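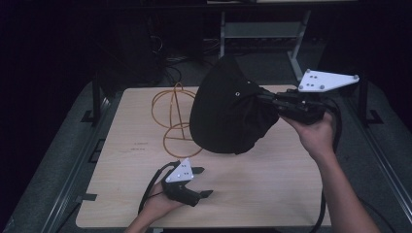 *Black fabric on a wood tabletop.*

# I read the whole association rule so you can yell at me about it

Okay, so I finally sat down with the new registration rule for community groups in Drerkden. All 52 pages, plus the annex, plus the form. It took me two evenings and most of a pot of coffee, and I have opinions!

Quick background if you don't live here. Until January, if you wanted to run a tenants' group or a choir or a monthly free legal clinic (hi, that's us), you sent the district office one sheet with a name and a contact address and then everybody left you alone. Under the new rule you register through Planik, the district's online portal, and you renew every year. You also have to list "all persons who have materially supported the group's activity." That last bit is the part I can't stop chewing on.

What does "materially supported" mean? I looked for a definition. Section 4 says it has the meaning given in the annex, and the annex says it should be read in light of Section 4. I went back and forth three times thinking I had skipped a page. My sister has brought soup to every clinic night we've had. Is soup material support? Do I type her name and home address into a government portal on account of the soup?

I'm making it sound silly, and it does have a silly side, but the people who come to our clinic are mostly folks with shaky residence papers or a landlord they're scared of. A few of them have chipped in five or ten bucks after we helped them, because they wanted to and it would have been rude to say no. Those are exactly the people who will not come back if they hear there's a list. One woman asked me already. She'd heard it on the bus, and she stood there with her coat still on and asked if her name was in the computer. I told her no, and that was true that night. I can't tell her the same thing about next year.

And then there's the fine, which starts at 525 for an incomplete filing. Our entire balance, the last time I looked, would not cover two of those. A big foundation pays that without blinking. We would just be done.

I went to the information session at the Brekke building, which was packed, and the person presenting was perfectly nice and kept saying the word "transparency." I like transparency! I've spent years asking the district for its own meeting minutes and getting half of them. But somebody near the back asked whether the list would be public, and the answer was that "access arrangements are still being finalized." So they want the names now and they'll decide later who gets to look at them. There was a lot of muttering after that one. 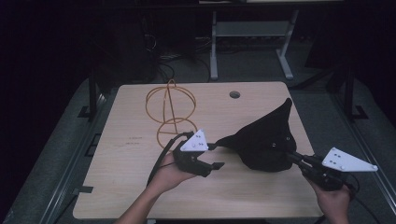

The best speaker by a mile was Edvin Strömberg, who used to handle appeals for the district and now teaches. He didn't raise his voice at all. He had gone through the draft and the final version side by side, and he read out the one sentence that had disappeared between them: groups under a certain size were going to be exempt. It was in the draft. It was in the summary that went out for comments. Then it was gone, with no note saying why, and when he asked who took it out he got a promise of a written reply. I wrote that down with the time next to it, twenty past seven, and I'm going to keep asking.

According to the district's own count, 166 groups are covered by the rule as it stands. I tried to work out how many of those have a paid employee, even a part-time one, and gave up around the letter F in the directory. It isn't many. It's mostly people like me, doing the paperwork at the kitchen table after work with Odo asleep on the bit I need to sign (he's a large cat and he doesn't move).

Some of you have asked why I don't just fill out the form vaguely and see what happens. Believe me, I thought about it. The trouble is that whoever signs is personally on the hook, and you have to tick a box saying the list is complete to the best of your knowledge. I do know about the soup. I don't want to sign something I think is false, and I don't want to hand over names either, so for the moment the form is sitting in my drafts with the name field and the address field filled in and nothing else.

What we're doing instead is asking for the exemption back. The petition had 2156 signatures when I checked before lunch, from a district where people will barely sign for a package. The choir people have been amazing, by the way. They turned up with clipboards outside the library and I think they got more names in a weekend than we did in three weeks. I owe them a lot of cake.

If you want to help, write to your district member in your own words. The copy-and-paste letters get counted as one letter, which I learned the hard way on the bus route thing. Say which group you belong to, if you're comfortable with that, and say what would happen to it. If you run a small group and you've already filed, I'd love to hear how you handled the supporters question, and you don't have to tell me your name.

I also want to hear from anyone who disagrees with me. My neighbor thinks the rule is fine and that I'm being dramatic, and we argued about it over the fence until it got dark. He did make one decent point, that the old system let a couple of groups vanish with their members' dues. Fair! I'd happily file our accounts every year. They fit on an index card.

The clinic is still on this month, same room, same hours, soup included. Bring your letter from the landlord and any earlier ones you can find, even if they're torn.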